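Refurbishing shop in Lulport adds a parts plate to its workstation bench

Estedton Community News, September 2020

The repair shop run by Kuipers in Lulport has changed the way it takes apart and rebuilds used desktop workstations. Towers are now laid on their sides on a ribbed metal bench, next to a gray plate that holds the small parts while the case is open. The shop sells its rebuilt machines to schools and small offices in the Estedton area.

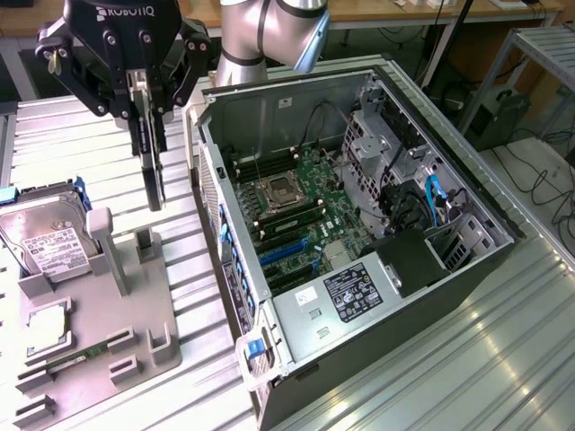
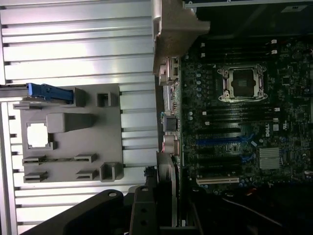
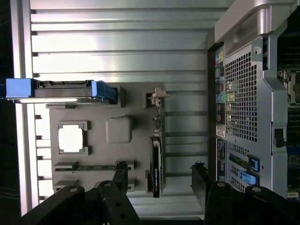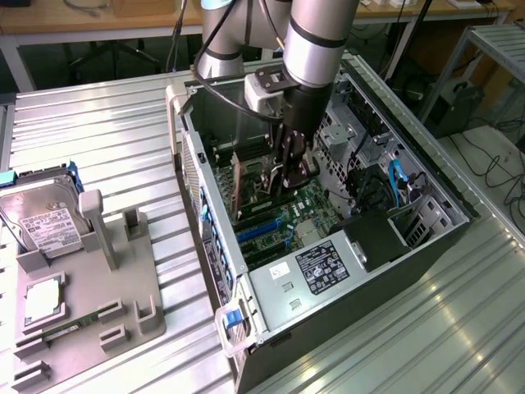 The plate was drawn up by Homa Bagheri, the shop's bench lead, and went through 6 versions before it was put into daily use. Its layout follows the order of a motherboard. There is a square opening for the processor position, slotted clips for memory modules, and raised tabs for cards and brackets. A part that comes out of the tower goes to the matching place on the plate and stays there until it is tested or replaced.

Before the change, parts were kept in shallow trays. Memory modules from two machines could end up in the same tray, and sorting them again meant reading the label on each module. According to Bagheri, mixed memory was the most frequent cause of a rebuilt machine failing its first start.

"Most of the modules are the same size and the same color," Bagheri said. "If you have two towers open, you need to know which one a module came from. With the tray you had to remember. With the plate you look at the slot."

The shop received 200 used workstations this summer from Skurkoto, an engineering office that moved to smaller machines. The towers arrived without storage drives. Those that power on are cleaned and given new drives. Those that do not are stripped, and the usable parts are put toward the rest of the lot.

Work on a tower follows a fixed order. The power cord is removed and the power button is held down. The side panel comes off and the case is laid down with the board facing up. Cables to the drive cage are unplugged at the board end first. Expansion cards are taken out next, then memory, then the processor cooler. The processor is lifted only when the board has failed its test or the thermal paste has dried out.

An open socket is treated with care. On boards of this type the contact pins are in the socket, and a bent pin will usually mean that the board is scrapped. The rule in the shop is that no tool or loose part may be passed over a socket with its frame open, and that a socket left empty at the end of a shift gets a plastic cover. Nine boards were lost to bent pins last year. Two have been lost so far this year.

The power supplies are tested outside the case under load. A unit that passes is marked with a sticker and goes back into a tower. The shop does not open power supplies for repair. Failed units go directly to the metal recycler, with the cables cut off and collected separately.

Ladan Dehghan, who handles sales for the shop, said the finished workstations are heavier and louder than a new office desktop, but have more room for memory and cards. Buyers are mainly after machines for drawing software and for school computer rooms. Each is sold with a sheet that lists the memory, the drive, the test results and the parts that were changed.

The sheet is filled in at the bench. Setareh Talebi, who joined the shop in the spring, has rewritten it so that its lines match the positions on the plate, starting with the processor and ending with the cards. The old sheet listed parts by price. Talebi said that the new order has cut down on lines left blank.

There are limits to the plate. It was made for one board layout, and the memory clips do not fit the longer heat spreaders found on some modules. Full-length graphics cards are too heavy for the upright tabs and are still put in padded boxes. The shop also keeps a tray for screws, sorted by thread.

A second plate for small-form desktops is being drawn. These cases are narrower, and the drive cage has to be taken out before the memory can be reached, so the order of work will differ. Bagheri expects to try the first version once the Skurkoto lot is finished.

Azadeh Abbasi, who teaches computing at a school in Estedton, has asked to use the drawings in class. Her students will take apart an old tower, place the parts by type and put it together again. The shop has agreed to supply two towers that did not pass testing, with the power supplies removed.

Manouchehr Bagheri, who manages the Lulport site, said the rebuilt workstations will go on sale as they pass testing. Used towers can be dropped off at the side entrance during opening hours. Owners are asked to remove their drives beforehand and to leave the side panel, latches and drive brackets with the case, as replacements for these are hard to find.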